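About Birnura

Birnura is a commercial laundry and textile rental company based in Ernley. We supply, wash and repair workwear for hotels, clinics, kitchens and light industrial sites within 60 miles of our plant. The company began as a towel service and added garments when customers asked for one supplier for both.

The plant runs two wash lines. Line A handles cotton and cotton blends. Line B handles synthetics and items with printed logos, which are washed at a lower temperature and finished without a press. 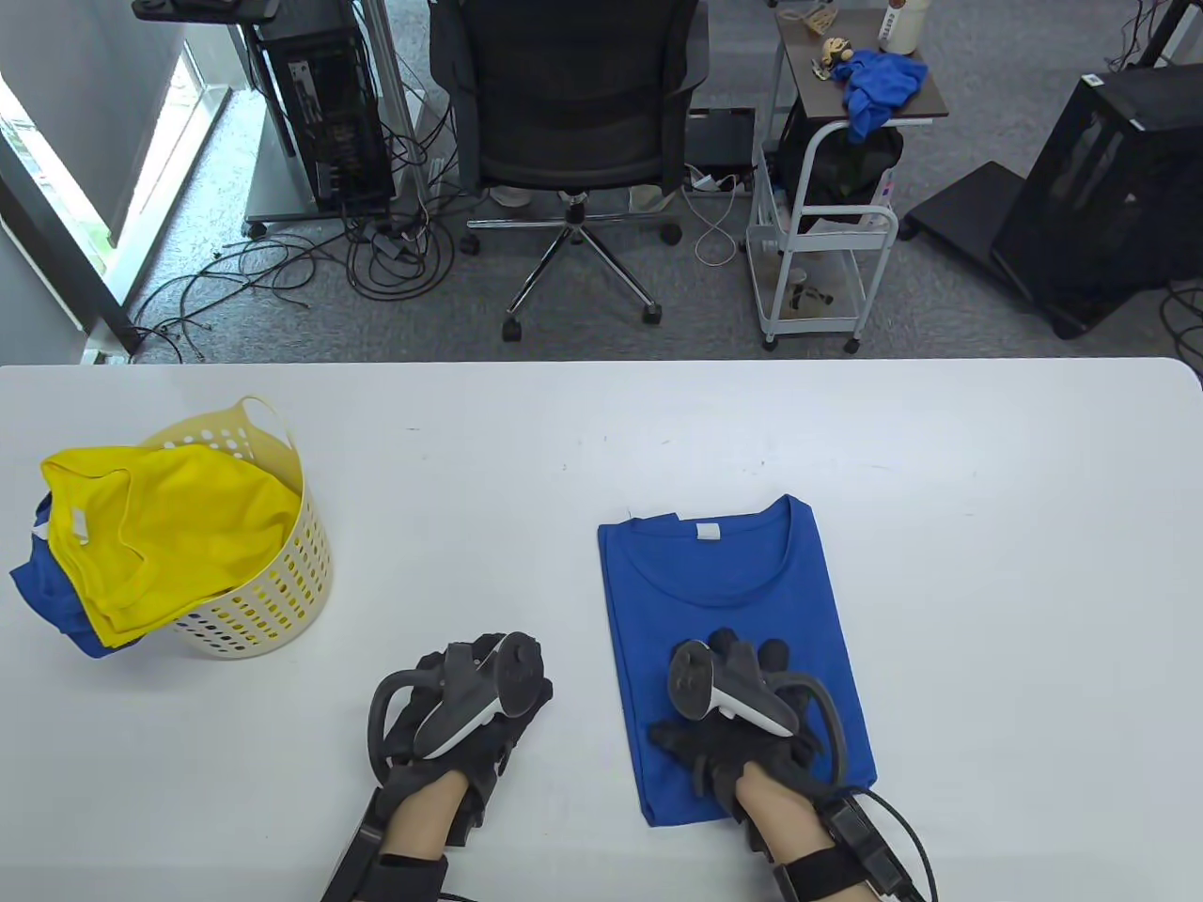

Each rental garment carries a sewn-in code linked to the customer account. The code records the issue date, wash count and repairs. Garments are withdrawn after 200 washes or sooner if they fail inspection.

Flat goods are sorted by weight and fiber content before washing. Stains are graded at intake, and an item gets a maximum of 2 treatment cycles before it is replaced. 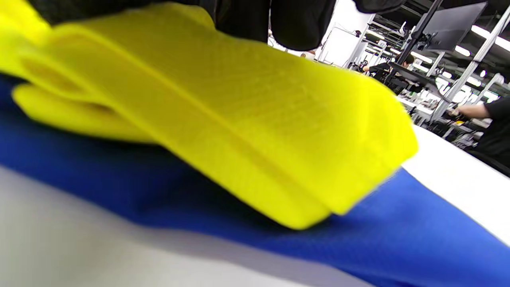

What is the minimum order for a rental account?
The minimum is 30 garments per delivery. Smaller accounts can use our wash-only service, billed by weight.

Our second depot, on Szczepańska, handles collections and returns only. Routes are planned in Drirell, our in-house scheduling system, and customers receive a delivery window the evening before.
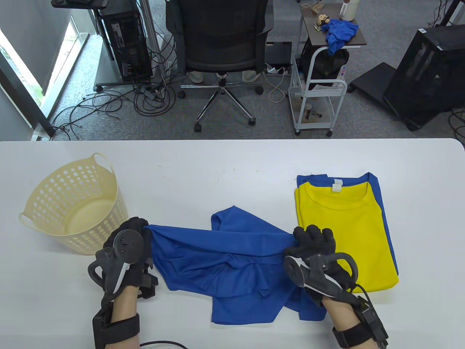
Repairs cover seams, buttons, zippers and hems. Color matching is limited to our standard catalog shades. The price list is revised each November, and account holders receive the new rates in writing before they apply.

Page last updated 12 August 2024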